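Home About News Programs Support Contact
Search this site Enter keywords Go

FOR IMMEDIATE RELEASE
Nov 27, 2021

Tromcombe Household Reuse Center Opens Expanded Metalware Room

TROMCOMBE. The Tromcombe Household Reuse Center today announced the opening of its expanded metalware room, which will receive, sort and return to use the pots, canisters, kettles, lidded containers and other metal household goods that residents bring to the center. The room is open to the public beginning today and will keep the same hours as the main hall.

The center took in 3,264 pieces of metalware in the year ending in August. Until now these items shared shelving with glass and ceramics in the main hall, where heavy pieces were kept on the lower shelves and were often hard for visitors to reach. The new room gives metal goods their own intake counter, floor space for sorting, and open shelves along two walls.

The expansion was paid for in part by a grant of $2,000 from the Havier Fund for Neighborhood Reuse. The center met the remaining cost from its shop income. Shelving was supplied and fitted by Brastel, a local maker of storage for shops and workrooms. The former storeroom measures 400 square feet and was repainted and relit before the shelves went in.

"Metal goods are among the longest lasting things in any home, and they are also among the first to be thrown out when a kitchen is cleared," the center said in a statement. "A dull finish or a missing lid is enough to send a sound container to the curb. The new room allows us to look at each piece properly and to find a place for it."

How Items Are Sorted

Items brought to the metalware room are checked at the counter and placed in one of three groups. Pieces that are sound and clean go directly to the shelves. Pieces that need a small repair, such as a tightened handle or a replaced knob, are set aside for the weekly repair bench. Pieces with sharp edges, open seams or rust through the metal are sent for recycling.

Lids are matched to their bodies at the sorting stage. The center keeps a separate rack of single lids, arranged by width, and residents looking for a replacement may bring the container with them and try lids at the rack. There is no charge for a single lid.

Surface wear is not a reason for refusal. The center accepts brushed and polished metal in any state of finish, and its staff do not buff or coat items before they are put out. Scratches and scuffs are left as they are, and the price on the shelf tag reflects them.
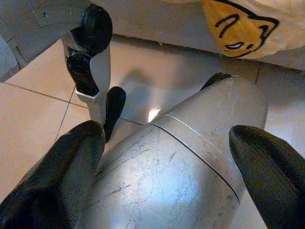
Prices in the room begin at 50 cents. Large cylindrical containers, which have been the most requested item in the past year, will be priced individually and held for no longer than two days at a visitor's request. Households referred by a partner agency may select up to six pieces without charge.

The room will also serve the Lương Community Kitchen, which draws on the center for stockpots and storage containers for its weekend meals. Under an agreement renewed in August, the kitchen may reserve large items before they are placed on public shelves and returns them to the center when they are no longer needed.

Bringing Items to the Center

Residents are asked to observe the following:

Empty and wash all containers before drop-off.
Keep lids with the containers they belong to.
Wrap knives and graters in paper and mark the package.
Do not bring aerosol cans, fuel containers or gas cylinders of any size.
Call ahead if you are bringing more than two boxes.

Electrical kitchen goods continue to be received at the main hall and should not be left at the metalware counter.

About the Tromcombe Household Reuse Center

The Tromcombe Household Reuse Center is a nonprofit organization that collects usable household goods and makes them available to residents at low cost. It operates a main hall, a furniture annex and a weekly repair bench, and serves 2,000 households each year. Donations of goods are received during all open hours.

Press inquiries may be directed to the center's front office.

###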